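From the Hitari floor: our house rules, second edition

It has been a long while coming, and I know several of you have been asking (politely, and then rather less politely), but the second edition of our good practice sheet for hand-held gripper work is finally printed and on the shelf by the door. Anisa Sinaga did most of the writing over November, with a great many cups of tea, and I can't thank her enough.

The biggest change is to do with the marker cubes. Please look at all the printed faces before you pick up a gripper, and if one is scuffed or lifting at a corner, swap it then and there and write it in the book. The Gralen team used to leave this until the end of the day, and they lost up to 3000 recordings that way, poor things!

Cables come next, and I'm afraid I shall go on about them a bit. Leads that aren't part of the task should be coiled and put away, and a lead that is part of the task should start with its plug where the task card says. Straps go round the hand every time, even for a quick go. We have also settled the old argument about small items: one to a grip, held upright, and set down before you turn to talk to anybody.
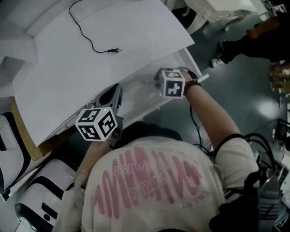
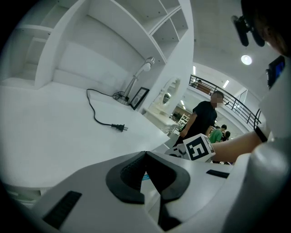
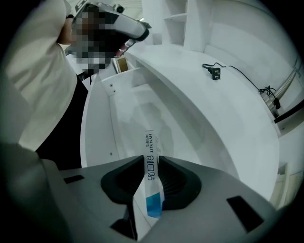

Anisa has kept the part about other people in the room nearly as it was, except that anyone passing through now has right of way, and the person with the grippers waits. Faces are to be blurred before anything leaves the building, and the Tabrizi office has asked for the same, so we are all in step at last.

If you have a comment on the wording, do send it to Anisa with the rule number, as she has already had a few that just said "the one about tape". The old sheet can go in the recycling.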